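Planner reports start state in collision after scene reload
Project: Fesa cell simulation
Component: motion planning / planning scene sync
Reported by: Kibet Makokha
Assigned to: Ximeng Jiang
Status: resolved, waiting on one follow-up
Opened: 2023-09-09

Problem

After a scene reload the planner refuses every request with "start state in collision". The arm is at its home pose and nothing is near it in the viewer. A full restart clears the error. It comes back on the next reload, but only if an object was moved before the reload.

Steps

Start the sim and the planning node.
Send any pick goal on the tray. It plans and runs.
Move the box in the scene editor, save, reload.
Send the same goal. Planner rejects it.

Expected: a plan, or at least an error naming the two bodies in contact.

Comments

Ximeng Jiang
Can reproduce. I turned on contact reporting and the pair is the forearm link and the cardboard box. The box in the planning scene is nowhere near the box in the sim. Its orientation is right and its position is wrong, so I suspect a frame problem.

Kibet Makokha
Would that be the table frame? Utedmont changed the table origin in March, from the corner to the centre of the top.

Ximeng Jiang
Could be. The first load goes through the scene file and the reload goes through the update message. Those are separate bits of code and I don't think the second one was ever touched.

Yichen Su
Please check the collision padding as well. Someone set it to 100 mm on my branch while testing and I'm not sure it was put back.

Ximeng Jiang
Padding is 5 mm on main. Not the cause, but your branch does still have the old value - please change it before you merge.

Ximeng Jiang
Found it. The update handler takes the object pose in the table frame and then adds the old corner offset on top. Objects that haven't moved are skipped, which is why a plain reload looks fine. Patch is up: offset removed, and the handler now looks up the transform by name. I also made the rejection message print both body names.

Henok Ambaye
Reviewed. One request: the handler should fail loudly if the frame name is missing. At present it falls back to world and carries on.

Ximeng Jiang
Done, it raises an error now.

Kibet Makokha
Ran the patch with the layout below, gripper over the tray and the box towards the right end of the table. 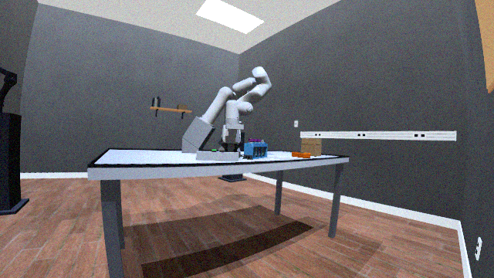

Source: simulator render, Fesa cell project / K. Makokha

I did 12 reloads, moving the box or the blue holder before each one. No start state errors. Planning time is about the same as before.

Two things I noticed on the way:

The orange object still gets a single bounding box in the planning scene. It is low and flat, so it makes no difference to this ticket, but the planner will be too careful around it if we ever want to pick it up.

The viewer in the planning tool doesn't redraw until the next goal is sent. The data underneath is correct. It cost me a while, as I thought the patch hadn't been applied.

Ximeng Jiang
The redraw is known, there is a ticket under tooling. I'll open a new one for the bounding box.

Xuelian Zou
Does this need to go to the Plunden release? They are 2 versions behind and still have the corner origin.

Henok Ambaye
No. With the corner origin the extra offset comes to zero, so they won't see it. They should take the change when they move to the new table file, and both have to go in together.

Xuelian Zou
Noted in the upgrade steps. Leaving this open until Yichen's branch has the padding fixed.

Yichen Su
Will push it this afternoon.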